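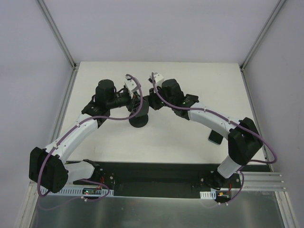
Section 3: Setting Up the Arnness Table Enclosure

I put together my first Arnness on a kitchen floor, so trust me when I say pick a big clear space before you open a single bag! The tabletop goes in first and the walls go up around it, one at the back and one down each side, with the near edge left open so you can reach in. The side walls flare outward a bit, and that's how they should sit, so please don't try to force them square (I did, and I cracked a bracket). Look for the gray metal profiles in the two back corners, where the walls meet. Yours should land in the same spots.

1. Lay the tabletop flat, white side up, and peel the film off.

2. Screw the small dark corner brackets on near the two far corners. Finger tight for now.

3. Stand the back wall up along the far edge, then bring in the left and right walls. A second pair of hands is great here.

4. Slide a corner profile down over each back seam until it stops.

5. Fit the long rails along the left and right sides of the tabletop, then go back and snug everything up.

Note: Walls from the older Wurkasau kit are 27 mm too short. They'll stand up fine, but the profiles won't seat.

Caution: Don't lean on the walls, ever. They hold themselves up and that's all they do!

For cleaning I use a damp cloth and a drop of dish soap. Skip the scouring pads, they leave the white surface dull and it never comes back. Spare brackets are in bag 70.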